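Wedar Home Textiles Reuse Program
Progress report to the Estumari Fund
July 8, 2021
Prepared by Marisol Ridgeway

This report covers collection, sorting and placement of used household linens in Toledo since the last payment. Spending is on budget and the second sorting day each week is now in place. 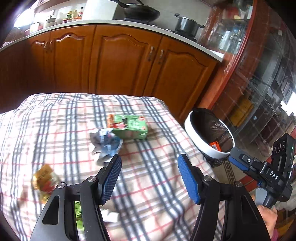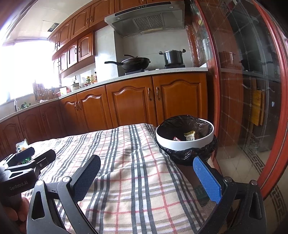
Plaid household textiles, first and second photos.

Collection. We took in 2,044 pieces, mostly sheets, blankets and table linens. May was the heaviest month. Two apartment buildings that had agreed to host drop-off bins pulled out, and we replaced one of them with the Skirunon laundromat, which lets us pick up after closing.

Placement. Of the pieces received, 1,354 have gone to households on the referral list. Most of what remains is waiting on washing or repair. Single fitted sheets are hard to place and we have stopped asking for them.

Repair. Hanneke Prins ran 3 evening classes on hemming and patching. The last one was full and we kept a waiting list. The older sewing machine needs a new motor, quoted at less than we set aside for equipment.

Problems. Dryer time is still the main delay. Wet weather in the spring made line drying useless for most of a month.

Next period. We plan to send bedding packs to 50 more households and to look for a second host site on the east side. We ask that the unspent printing money be moved to laundry costs. A revised budget sheet is attached.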